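Category: Automation Safety | Meeting Minutes

Minutes of the Fault Review Meeting, Flunier Cell
Grarkow site, small meeting room and remote link
Mar 20, 2022

Present: controls, simulation, mechanical, site safety. Stesutano joined by remote link for items 2 to 4. Apologies received from purchasing.

1. Previous minutes

Accepted with one correction. The brake test interval in item 5 should read 3000 operating hours. The open action on spare cable glands is closed.

2. Fault 296, unplanned downward motion at release

Controls read out the log. During a pick-and-place run on the physical cell, the arm reached the release height over the rear counter and was commanded to open the gripper. The gripper did not report open. After the timeout the program went to its retry branch, which repeats the last approach move. The approach move is written as a relative offset, so the arm drove down a second time from a position that was already at the surface. The force limit tripped and the drives were cut at cycle 3298.

No one was inside the guarded area. One fingertip was bent and has been replaced. The counter has a shallow mark that does not need repair.

Stesutano asked if the force limit had tripped at the set value. Controls confirmed that it had, at 95 newtons. Site safety noted that the limit is there to protect the equipment and is not rated for contact with people. The guard interlock remains the only protective measure credited in the risk assessment, and the wording in the operator sheet is to be corrected to say so.

3. Reproduction in simulation

Simulation loaded the Võ scene with the ceiling-mounted arm and the household object set, and stepped the program through the release branch. The same double approach was obtained on the first attempt with the gripper signal held false. With the signal left normal, the fault did not appear.

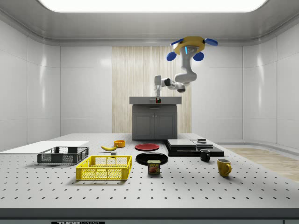

Fig. 1. Simulated cell, gripper pointing down at the rear counter with a small red object at the fingertips. Table objects well clear of the arm.

Mechanical asked if the objects on the optical table had any influence on the path. Simulation replied that they did not. The run was repeated with the crates, plates and mugs removed from the model and the joint values at the fault were identical.

It was noted that the contact stiffness of the counter in the model is a default value. The simulated force curve should therefore not be used to judge the load on the wrist. Mechanical will inspect the wrist joint on the real arm before it is returned to service.

4. Cause

Agreed as follows. The direct cause is the relative move in the retry branch. The gripper signal was lost through a worn connector at the tool flange, found by mechanical when the cable was flexed by hand. The branch had not been covered in acceptance testing, where the gripper signal was always present.

Stesutano stated that the retry branch was copied from an earlier cell with a spring-loaded tool, on which a second approach did no harm. Site safety asked for this to be recorded.

5. Actions

5.1 Controls: replace the relative move with an absolute target and add a lower height limit for the counter zone.
5.2 Controls: on loss of the gripper signal, stop and hold. No automatic retry.
5.3 Mechanical: replace the flange connector, fit strain relief, inspect the wrist joint.
5.4 Simulation: add a signal-loss case to the Võ regression set for each branch that opens or closes the gripper.
5.5 Site safety: correct the operator sheet. Lockout tag stays on the main switch until 5.1 to 5.3 are signed off.

6. Other business

The light curtain on the loading side is due for its yearly check in October. Purchasing to be asked for a quote. The request for a second teach pendant was deferred.

Next meeting to be called when the wrist inspection report is available.

Last updated: Mechanical inspection form added to the cell folder, no change to text of minutes

Contact the Flunier cell office | © Grarkow | Back to top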